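Betreff: Re: [hotelautomation] Trondow Zweiarm-Kit, Erfahrungen mit der Zimmervorbereitung?

Am Freitag, August 2023, schrieb jemand aus der Haustechnik bei Bulureck:

> Wir haben ein Angebot von Fastbridge für das Zweiarm-Kit von Trondow
> vorliegen, einschließlich Einrichtung und Wartung im ersten Jahr.
> Gedacht ist es für das Freiräumen der Böden, bevor der Saugroboter
> fährt. Im Datenblatt steht zu Textilien praktisch nichts. Hat jemand
> das Kit in möblierten Zimmern laufen, also nicht auf dem Labortisch?
> Uns interessieren vor allem Greifer, Kabelführung und Folgekosten.

Hallo zusammen,

wir testen das Kit bei Younis seit 14 Tagen, ebenfalls über Fastbridge bezogen. Aufgabe ist das Aufnehmen weicher Gegenstände vom Teppich und vom Saugroboter selbst. Geliefert wurden zwei Arme, zwei Zweifingergreifer, Steuerrechner und Kopfkamera. Die mobile Basis ist eine gesonderte Position.

Zum Greifer: Stoff fasst er an Kanten und Falten zuverlässig, flach aufliegenden Stoff schlecht. Von 58 protokollierten Versuchen mit Kleinteilen (Socken, Kappen, Waschlappen) waren 539 Sekunden reine Korrekturbewegung, also wiederholtes Anfahren nach verfehltem Griff. Dunkle Textilien auf hellem Teppich erkennt die Software gut. Schwarz auf Schwarz haben wir noch nicht geprüft.
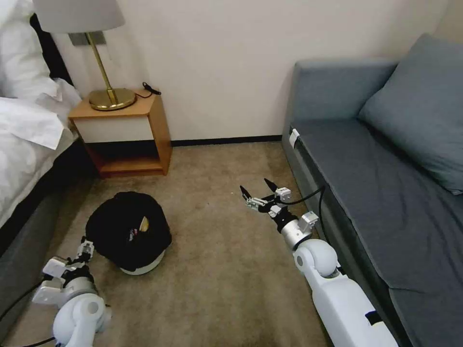
Muss man den Saugroboter anhalten, bevor der Arm etwas davon herunternimmt? Das Kit bringt keine Kopplung zu Fremdgeräten mit, der Halt muss deshalb über die eigene Leittechnik oder von Hand ausgelöst werden. Wir machen es bislang von Hand. Fastbridge bietet eine Schnittstelle als Zusatzleistung an, ein Termin dafür ist für September angekündigt.

Kabelführung: Die Leitungen zu den Greifern liegen außen und bilden am Handgelenk eine Schlaufe. Zwischen Bett und Sofa wird es damit eng. Wir haben den Drehbereich des letzten Gelenks in der Konfiguration um 20 Grad je Seite begrenzt, seitdem kein Hängenbleiben an Polsterkanten. Die Begrenzung überlebt ein Firmware-Update nicht, bitte danach neu setzen.

Folgekosten: Die Fingerauflagen gelten als Verschleißteil und sind von der Wartung ausgenommen. Das steht nur im Anhang des Angebots. Die Kalibrierung der Kopfkamera ist enthalten, die Anfahrt nicht. Bei uns war nach dem Transport eine Neukalibrierung fällig, vorher lag der linke Arm beim Anfahren sichtbar daneben.

Für eure Anwendung würde ich das Kit zunächst mieten und mit den Textilien testen, die bei euch tatsächlich liegen bleiben. Bettwäsche und große Handtücher haben wir ausgeklammert, dazu kann ich nichts sagen. Die Konfigurationsdatei mit der Gelenkbegrenzung schicke ich auf Anfrage direkt, der Listenserver entfernt Anhänge.

Gruß
Technik, Younis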